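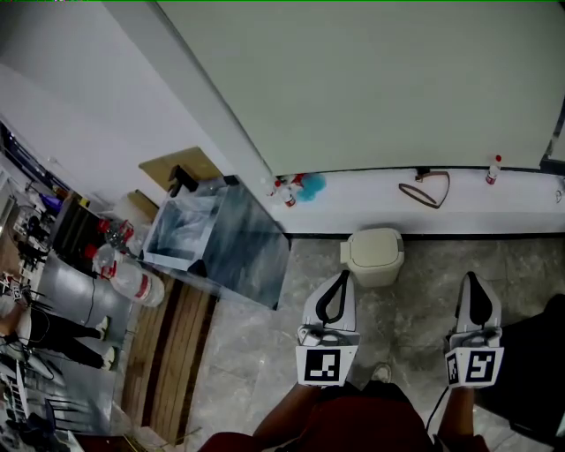 The trash bin is too easy, was the first comment we got back on our proposal. Any gripper can push a bin around, so what are you going to learn from it? Fair point, and we argued over it for most of September. We kept the bin anyway. The rest of this report is partly our answer and partly a list of what went wrong.

Tidy Up Two-Handed
Final report, student robotics project, Jedemham campus

What we wanted to do

Collect demonstrations of everyday cleanup using hand-held grippers, one per hand, and train a policy that could later run on the club's two-arm robot, Swai. No teleoperation. The person holds the grippers and does the job, we record it. Two-handed on purpose, because the group before us did one hand only and their report says over and over that the object slid away.

Length of the project was 16 weeks counting exam break, which we should not have counted.

The grippers

Base design is the Zenow hand gripper from last year's shop class. We kept the jaw and the trigger and changed most of the rest:

– new finger pads, black, curved. The old ones were flat and let go of anything round
– a square marker on the front of each gripper so its position can be picked up by a camera worn on the head
– cable exit moved to the back of the handle. Still not great. The cable drags and it pulls on the wrist by the end of a session

Print settings are in the appendix. Don't use the first set of files in the shared folder, the jaw is too tight and the trigger sticks. We meant to delete them.

The task

Final version, after three rewrites. Start standing, both grippers out in front. Take hold of the bin with one, lift the lid with the other, drop the object in, close the lid, let go with both. Then step back and hold still until the beep.

Holding still matters more than we thought. The end of each recording is how the software finds the end of the demo, and when people walked off early we got clips where the last half was somebody's shoes.

The lid is why we kept the bin. It takes two hands and the timing between them has to be right, so in the end we did learn something from it. Pushing it around would have been too easy, we agree with that part.

We also tried a bottle task (pick up, hand over to the other gripper, set down). Works for a person, hard to record. The hand-over puts the markers close to each other and one tends to hide the other. Dropped from the final set, the recordings are kept in case the next group wants them.

Recording

Total recorded: 837 demos. Thrown out: 146. Reasons, most common first:

marker lost for too long
lid not fully closed at the end
demo started before the beep
battery (all one afternoon, all our fault)

Marker loss was the big one. It happens when the wrist rolls inward, and people roll the wrist inward whenever they reach for something low. The bin sits on the floor, so they do it every time. We tried telling people to keep their wrists straight, and they moved like they were carrying soup. The demos looked awful. So we went back to letting people move how they want and throwing out the bad ones after.

What helped more was having the person stand a half step closer. Less reaching, less roll. Should have tested that in the first week instead of the seventh.

Checking the view from the gripper

Each gripper also has its own camera, looking out over the finger pads. The view is wide and bends a lot at the edges. Ceiling lines come out as curves. We spent too long trying to straighten this before training and then found the training ran fine on the unstraightened video, so that code is in the repo but not used. The function is called fix_bend if anyone needs it.

The good thing about the wide view is that the other gripper shows up in it when both hands are close together. With its marker facing the right way we get a second guess at how far apart the hands are, and we can compare that with what the head camera says. When the two don't agree we flag the demo and somebody looks at it. Slow, but it caught a calibraton mistake in the left gripper that had been there since October.

The downside is that it sees everything else too. Sleeves, the wall, whatever is on the table that day. We think some of the early policies were paying attention to the background, since they got worse when we moved the bin to another spot in the room.

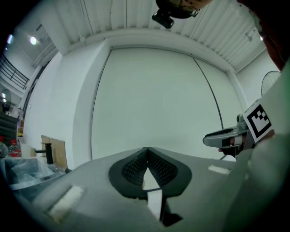
Results

Training was done on the Tistmont cluster, overnight mostly, when the queue is short.

Short version: Swai reaches the bin and takes hold of it reliably. Lifting the lid works more often than not. Dropping the object in works if the lid stays up. Closing the lid is bad. It lets go too early and the lid ends up half open, or it pushes down on the wrong side and the bin tips.

We only got 2 full sessions on the real robot because the arm was out for repair in November, so please don't read too much into any of this. Success rates are not in the report for that reason. The raw logs are in the folder.

For the next group

Move the markers. A second one on the side of each gripper would help with the wrist problem, we had the mount drawn but not printed.

Record in more than one spot from day one.

Tape the cable to the forearm, or find a lighter one.

Label the drives. We have two called "new".

Ask for robot time early, before the senior projects book it all. The sign-up sheet for spring goes up in December and fills fast.

Appendix A: print settings
Appendix B: marker sizes and calibration steps
Appendix C: list of rejected demos with reasons (incomplete, last batch still to be added)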